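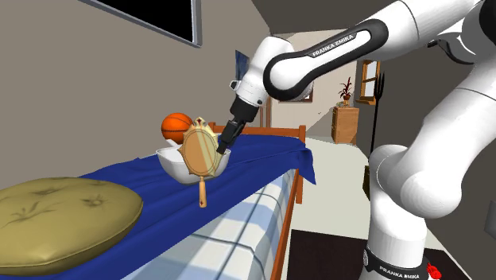 Bed clearing (household robotics)

Bed clearing is a chore used to test household robots. Things have been left on a bed, the machine has to pick them up and put them somewhere sensible, and the bed should end up fit to sleep in. Usually grouped with table clearing and floor tidying. Harder than both by most accounts, as the surface is soft.

Can machines do it yet? Partly. In simulation, often. In a real bedroom with someone's real duvet, slowly and with a person nearby.

Background

Early chore tests were nearly all kitchen ones. Cups, plates, a drawer. Beds came in later, when groups such as Mulholm began asking what people wanted done at home and the bedroom kept coming up. Anqi Gu wrote the first Mulholm task list, two pages long, and much of its wording is still in use ("clear" means nothing left on the cover except pillows and cushions, for instance).

Shop-floor work went another way. Bins, belts, known parts. Arms have done that sort of job for years and the bedroom gained less from it than was hoped.

The task

A bed, a cover, a few loose objects, an arm with a two-finger gripper. Objects are picked to be awkward next to each other. A common set has a ball, a bowl and something long and thin with a handle, such as a hand mirror. Each is fine alone. Together less so — the mirror leans on the bowl, the ball rests against both, and moving one shifts the rest.

In the simulated version the arm is often a white Franka Emika with black fingers, fixed beside the bed. The base doesn't move, so reach matters. A cushion at the far end may be out of range altogether, and is normally left where it is.

What goes wrong

Grip. An ornamental mirror frame has points and scallops round it, so the fingers meet an uneven edge. Hold it by the top and the handle swings. Hold it by the handle and the heavy end tips. Neither is solved.

Size. A basketball is wider than most two-finger grippers can open. Options are to push it, to scoop it with something, or to leave it and lose the points. Oratile Cele's notes on the Mkhize trials list pushing as the usual choice, with the ball ending up on the floor more often than in the box.

Cloth. Sheets fold, catch and drag. Fingers that go too low take a pinch of blanket along with the object, and then everything else on the bed travels too. Simulated cloth is better then it was but still stiffer than the real thing.

Mirrors and glass. Depth sensing struggles with anything shiny. The arm may see a hole, or a bit of the room, where the mirror is.

Bowls. Mostly alright. Rim is easy to pinch. Trouble starts when something is standing in it.

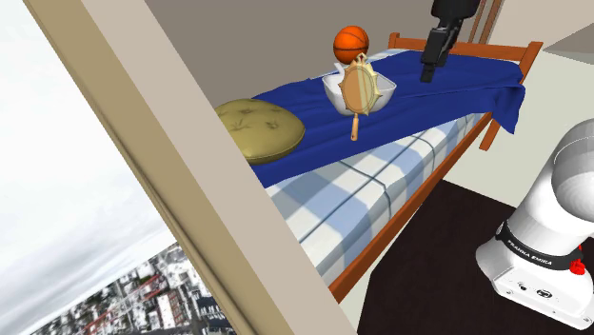

Gerrit Shezi, section editor, home robotics

Results

The Sakex simulated set is the one most often quoted. 2175 attempts over 308 room layouts, same arm throughout. 39 per cent ended with the bed clear. Single objects did much better, piled ones much worse, and the ball accounted for a big share of the failures.

Real-room figures are thin. Tukia ran a small trial in January in two furnished flats and published a write-up without a table. Darius Pētersons, who reviewed it, noted that the arm took roughly the length of a lunch break over a bed a person clears in under a minute. Also that it stopped whenever the cover slid. Sensible, but slow.

No agreed score across groups at present. Some count the bed as clear if objects are on the floor. Mulholm doesn't.

Disputes

Whether simulation tells us much. Lindiwe Le Roux has argued that rendered bedrooms are too tidy round the edges: good light, flat floor, no charger leads, no cat. Others reply that a layout can be run again exactly, which a flat can't, and that a machine failing in the easy version is not going to manage the hard one. Both points get repeated a lot.

There is also the question of the fixed arm. Few households would bolt one next to a bed. Supporters treat it as a stand-in for an arm on wheels, critics say the wheels are half the problem.

Related chores

Making the bed — a seperate task, two-handed, mostly unsolved. Folding laundry, further along, several working demonstrations, slow. Loading a dishwasher, works with known crockery. Vacuuming, done, though by machines of a quite different kind. Shelf stocking in shops, partly done, boxes yes, bags no.

See also

Table clearing
Grasping of thin objects
Simulated cloth
Household task lists (Mulholm)

Section on cost still to be written. Trial dates for Mkhize need checking.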